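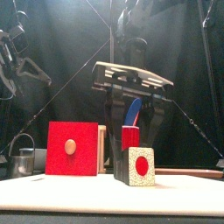 Colored blocks on a tabletop

Toy block

A toy block, also called a building block, is a small solid piece used in play for stacking, sorting and building. Most sets are made of wood, plastic, foam or cardboard. The cube is the most common shape, followed by the brick, the cylinder and the triangular prism.

History

Plain wooden blocks were in use in European homes well before they were sold in shops. Alphabet blocks were known in England by the late 1600s. In the 1800s the German educator Friedrich Fröbel included sets of blocks in the materials for his kindergartens, and factory-made sets became common in the same century. Unit blocks, in which every piece is a simple multiple or fraction of one basic brick, came into American schools in the early 1900s.

Types

Unit blocks are usually left unpainted. Table blocks are smaller and often colored. Hollow blocks are large enough for children to build structures they can sit in. Interlocking bricks are normally treated as a separate group – they hold together by studs or tabs, while plain blocks rely on weight and balance.

Use in play

Children under 2 tend to carry blocks, knock them together or drop them into containers. Rows and low towers come next, then bridges and enclosures. Older children often name what they build and use it in pretend play.

Collections

The Pukano Toy Museum holds some 3,000 blocks, of which 2,602 are wooden. The collection was begun by Genowefa Chmielewska, a former nursery teacher, and was later cataloged by Yuxi Qian. It includes a 900-piece set from the Stullon workshop, still in its original crates.

See also

Construction set
Alphabet block
Stacking toy

Last edited 2025-01-04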